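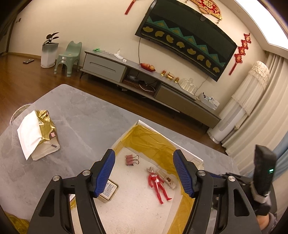 Aug 31, 2020

Hotora revises its small-item packing sheet for mixed household boxes

Household storage service Hotora has issued a revised packing sheet for customers who send in boxes of unsorted small items. It replaces the version released in June and applies to all open-top boxes filled at home on a table or other flat surface.

The main change concerns order of loading. Tins, clips and toy figures now go on the floor of the box. Packets and bagged goods follow, placed upright or leaning against a side wall. Eyewear without a case goes in last and must not carry the weight of anything else. The June sheet gave no order and left the choice to the customer.

Reused boxes remain acceptable. Old packing tape on the inner walls may be left in place if it lies flat enough not to catch on the contents. Scuffed card is not a ground for refusal.
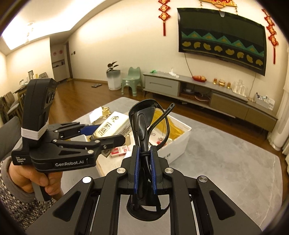 Sunglasses held over an open white box of assorted items on a marbled tabletop.

Hotora said it received 948 mixed boxes at its Pukora depot in the period covered by its latest review, of which 864 were accepted without repacking. Most of the others had food bags at the bottom with harder goods on top. Opened food is still excluded. Sealed food may be sent if it is listed on the label.

The contents label has been extended to 13 lines, and items smaller than a matchbox can be entered as a group. The charge for repacking at the depot is unchanged.

Printed copies of the sheet can be collected from the Leka and Bremora counters, with 200 held at each. Labels in the old format will be accepted until stocks run out.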